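How Does a Robot Know What to Do Next?

Think about taking a sock out of a washing machine. You look, you reach in, you grab it and you pull. You don't have to plan any of it. A robot has to have every one of those steps worked out by software, the instructions that run on its computer.

Evander Matheson writes software for a robot arm called Terka. The program he works on is named Prumar, and its job is to get laundry out of a machine and into a basket. Prumar is made of smaller programs that pass messages to each other.

The first one does the seeing. Engineers call this perception. A camera picture is only a big grid of numbers to a computer. The perception program has to sort those numbers into things: door, drum, basket, cloth. Cloth is hard. A cup looks like a cup from most sides, but a shirt can crumple into almost any shape. Evander's team marked the cloth by hand in 200 pictures before the program began to learn the difference between a fold and a shadow.
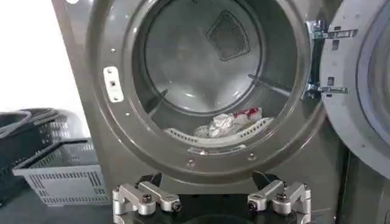
Page 13

Terka's camera rides near its gripper, so it looks where the gripper points. Inside the drum there is a wrinkled bundle, mostly white with a patch of bright red. The red is easy to pick out. The white part is harder for a program, as it lies on a white piece of the drum with small holes in it. Where does the cloth stop and the plastic start? The program gives each spot a score for how likely it is to be cloth.

Next comes planning. The planner looks for a path through the round opening. It has to think about both fingers and the arm behind them, and it must stay clear of the metal rim and the open door. It tries many paths inside the computer and throws out any that would bump into something. Terka does not move while this is going on.

Then the control program takes over. It turns the path into small commands for the motors. Many times each second it checks where the arm is and where it should be, and it fixes the difference. You do the same thing when you ride a bike in a straight line.

If the fingers close on nothing, Prumar takes a new picture and makes a new plan. After 2 misses it stops and asks a person for help.

Words to know
Perception: working out what is in a picture
Planner: the program that picks a path
Control: keeping the motors on the path
Gripper: the robot's hand

Try it
Put a sock in a deep bowl. Ask a friend to close their eyes and pick it up using only your spoken directions. Write down each direction you had to give.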